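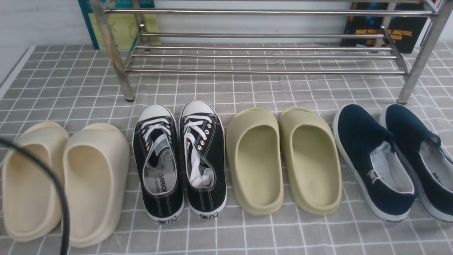 Shoes off at the door - how do you handle it with guests?

Posted in: Home and Hosting
2352 views

jodier_jane wrote:
OK so we moved into the new place (finally!!) and I have become a shoes-off person. I grew up in a house where everyone wore sneakers until bedtime and my dad kept his work boots on through dinner, so this is a big switch for me. We have pale carpet on the stairs now and after one rainy week I was converted for life.

My question is about guests. We're having people over in November, first time hosting here, and I can't decide how to ask. A sign seems bossy. Saying it at the door feels awkward when someone has a casserole in both hands. My husband thinks people will just see our shoes by the door and copy us. I think he has too much faith in people.

What do you all do? I'd love to hear from folks who have been doing this forever.

Miranda_K wrote:
Ooh, my favorite subject! Lifelong shoes-off household here, and my mother's before me. I just say it when I invite them. "Come at six, we're a socks house, bring slippers if your feet get cold." Then it's done and no one is surprised. The awkward part is really the surprise, I think - people like to know if they need to wear the good socks.

And your husband is half right. Family and neighbors will copy you. Coworkers won't.

porchlight174 wrote:
I'm going to be the grump. I don't take my shoes off at parties and I don't expect my guests to either. If I've put together an outfit, the shoes are part of it. I'm short, my pants are hemmed for a heel, and without it I'm mopping your floor with my cuffs. A floor can be washed the next morning.

For a regular Tuesday type visit, sure, whatever you like. For a party I think the host should let it go.

jodier_jane wrote:
The hem thing never crossed my mind! That's a good point. I'm not picturing anything fancy though, more like chili and a board game.

porchlight174 wrote:
Chili I would do in socks. I'm not a monster.

Rhodri Ellis wrote:
Hello from a very muddy corner of the countryside, where shoes off isn't a debate, it's survival. Two dogs, a gravel lane, and a field gate that sits in a puddle from fall until spring.

What made the difference for us was a place to sit. We went years with people hopping on one leg in the hall and grabbing the coat hooks. Then I built a bench out of an old pine shelf, just wide enough for one person, and now everyone sits down and unlaces without being asked. You don't have to say a word. My mother-in-law is 80-odd and she held out against the whole idea until the bench went in.

So before you worry about a sign, I'd look at the seat. A sturdy chair would do it.

Miranda_K wrote:
YES to the bench. Also a long shoehorn hanging next to it. Mine gets used more than anything else in my hall and I get asked where it came from at every single dinner.

tilly_in_socks wrote:
Guest slippers, guest slippers, guest slippers! I keep a basket of the plain washable kind in 3 sizes and people LOVE them. My brother walked home in a pair once. They go in the machine on warm after everyone leaves, then hang over the shower rail overnight.

I buy mine from Zistis, they do a flat cotton one with a grippy bottom. The fluffy ones look cute and then go sad after a couple of washes, so skip those.

garth_b wrote:
Not for me on the shared slippers, sorry. Washed or not, I don't want my feet where someone else's feet have been. Bowling was hard enough.

tilly_in_socks wrote:
Ha, fair! About half of mine go unused on any given night. I never push them on anyone, the basket just sits there.

nightshift_nora wrote:
Can I speak up for people with bad feet? I have plantar fasciitis and walking barefoot on a hard floor is miserable after ten minutes. I'm fine with taking my outdoor shoes off, but I need something with support, so I carry a clean pair of indoor shoes in a tote bag. Most hosts are lovely about it. One told me I could "just try it without" and I went home early.

If someone says they need to keep their shoes on, please just say "of course" and move along to the drinks. There are braces and orthotics and balance problems that people don't want to explain in your front hall.

jodier_jane wrote:
Thank you Nora, that's really helpful and I promise I would never make anyone explain. I'm putting this in the invitation I think - something like "we go shoes-off but bring indoor shoes if you'd like them, and if yours need to stay on, no problem at all." Does that sound OK?

nightshift_nora wrote:
That sounds perfect. I'd come to your chili.

garth_b wrote:
Too many words for me. "Shoes off if you can, thanks!" and leave it there.

Rhodri Ellis wrote:
I'm with garth. Short and cheerful.

solludo_sam wrote:
Switching to the practical side, where are you putting all these shoes? We do a game night and by the time everyone has arrived, our little entry is a swamp of sneakers and you can't open the door for the last person. Happened enough that I finally fixed it.

We got a Solludo boot tray, the long one, and it runs down the wall away from the door swing. Our own everyday shoes go up in the bedroom closet before people come, so that the whole tray is for guests. That one habit freed up so much space! I can't believe it took me so long to think of moving my own stuff.

Miranda_K wrote:
Toes in or toes out, Sam?

solludo_sam wrote:
Toes to the wall. Is there another way?

Miranda_K wrote:
I turn them around while people are eating, so they can step straight in when they leave. My aunt did it for her guests and I thought it was the most elegant thing in the world when I was little.

porchlight174 wrote:
I would find it a bit strange if somebody handled my shoes during dinner, I have to say.

Miranda_K wrote:
You've never noticed if it's happened to you! But OK, I only do it for people I know well.

tilly_in_socks wrote:
I'm stealing this, Miranda. So charming.

garth_b wrote:
I'm heels out, toes to the wall, same as Sam. I can tell which pair is mine from the back and grab them by the heels on my way to the door. Works great with slip-ons. With boots you're on your own.

October 29, 2024

jodier_jane wrote:
You people are the best, I have a real plan now. I found a solid little stool at the thrift store for 2 dollars (one wobbly leg, husband is gluing it as I type) and it fits next to the radiator. Invitation went out with the short version, plus a line about indoor shoes being welcome. Already had one reply that said "thank goodness, my boots are filthy."

Still deciding about the slippers. We have wood downstairs and it does get chilly by the back door.

tilly_in_socks wrote:
Get the slippers!!

nightshift_nora wrote:
Or just turn up the heat a little before people arrive and put a rug under the table. Socks on a rug is a very nice evening. I do like a warm rug.

Rhodri Ellis wrote:
Check that leg before a big fellow sits on it. Wood glue wants a full day with a clamp, or a belt pulled tight if you haven't got a clamp.

jodier_jane wrote:
It's a bungee cord and a stack of cookbooks but yes, leaving it until tomorrow night!

porchlight174 wrote:
What's the dog policy? Our sitter's terrier has more mud on him than all my shoes put together and he goes right up on the couch.

Rhodri Ellis wrote:
Old towel on a hook, low enough to reach with the lead in your other hand. Front paws first. Mine now lift them for me, one after the other, though the older girl expects a biscuit for it.

solludo_sam wrote:
We have a cat who sleeps in guests' shoes, so if anyone has a policy for that I'm listening.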